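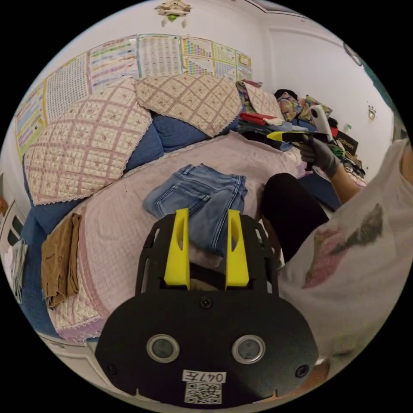 The Slow Road to a Decent Loaf

I started baking sourdough the year we moved to the coast, mostly because the nearest bakery shut at noon and I am not a person who has ever been anywhere by noon on a Saturday. My first loaf could have propped open the shed. My second one did, for most of February, until the cockatoos got to it.

If you've never kept a starter, it's flour and water in a jar, and you feed it, and it eats, and then it sulks. Mine lives on top of the fridge beside the good torch. I read everything I could find on the subject and came away with 7 different feeding schedules, all of them written by people who were very sure of themselves. In the end I rang my old neighbour Berkay Tuncer, who baked for a living until his knees gave out, and asked him what he did. "I look at it," he said. "If it's hungry, I give it flour." I pushed for a ratio and he changed the subject to the cricket.

So I looked at it. I looked at it in the morning while the kettle boiled and again after tea, and after a few weeks I could tell when it had peaked (domed on top, smells like apples) and when I'd missed the boat (flat, smells like the inside of a gumboot). Summer is the hard part. Every recipe I own was written by somebody in a cool kitchen in the northern hemisphere, and when they say leave the dough overnight on the bench they have clearly never met a night up here. Leave it out till morning in January and you'll be scooping it off the lino. I now mix at dusk, give it a few folds while the news is on, and put the whole bowl in the fridge before bed.

Flour was my next obsession. There's a little mill called Kuusisto, a long drive inland past the silos, and I'd been told the wholemeal was worth the petrol. It is! It's also sold in sacks I can't lift, so I split one with Siebe Willems from up the hill, who bakes a dense Flemish sort of rye and thinks my loaves have too much air in them. He's said so at my own table, with his mouth full of one. We weigh out our halves on his verandah with a set of kitchen scales that gives up above a certain point, so it takes all afternoon and a fair bit of beer.

Wholemeal drinks a lot more water than the white stuff from the supermarket, and for a month everything I made came out like a paver. I upped the water 40 grams at a go until the dough was so slack it slid off the bench scraper, then backed off one step, and that's where I've stayed. I wrote the number on the inside of the pantry door in biro. My husband has since painted the pantry door. We're still married.

The oven is its own saga. Ours came with the house and runs hot at the back, so the loaf gets turned halfway through, lid off, with me swearing at the steam. I bought a proper cast-iron pot secondhand and it's the best money I've spent in that kitchen, although lowering floppy dough into it at full heat has cost me one tea towel and most of my arm hair. A long strip of baking paper makes a good sling. Leave the ends long enough to grab.

Last weekend's was a beauty, dark on top with one big ear down the side, and I carried it up the hill wrapped in a tea towel to show Siebe. He cut it while it was still warm, which I'd asked him not to do, held a slice up to the window and said he could see the letterbox through it. Then he went and got the butter.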